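Bench update from Pretstead! The arm is up and running for the evening and I've got the big white bowl out again, because I can't leave this bit alone. Thread.

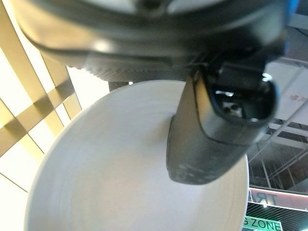
Settimio Testa
Pretstead · January

So the job is bowls. I want the arm to come down over the inside, close on the rim and hold on without squeaking. Each bowl gets 50 goes and I write down every one (yes, in pencil).

Last night it managed 6 good grips in a row and I did a little dance!

Fingers next. They pick up dust and scuffs like mad, so I wipe the tips down before each batch. Also slowed the closing speed to 70 on my dial, and it's so much gentler now.

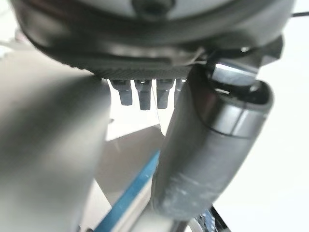 Zanetti: have you tried rubber on the tips? Mine slid all over the place until I glued on some old inner tube.

Ooh, inner tube! There's a dead one in my shed. Trying that tomorrow, thank you!

Before then I want to sort the approach angle. Coming in on a slant
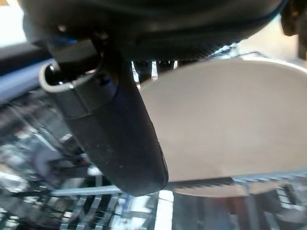 seems kinder to the rim than straight down, so I'm giving it another 50 like that. Numbers when I have them!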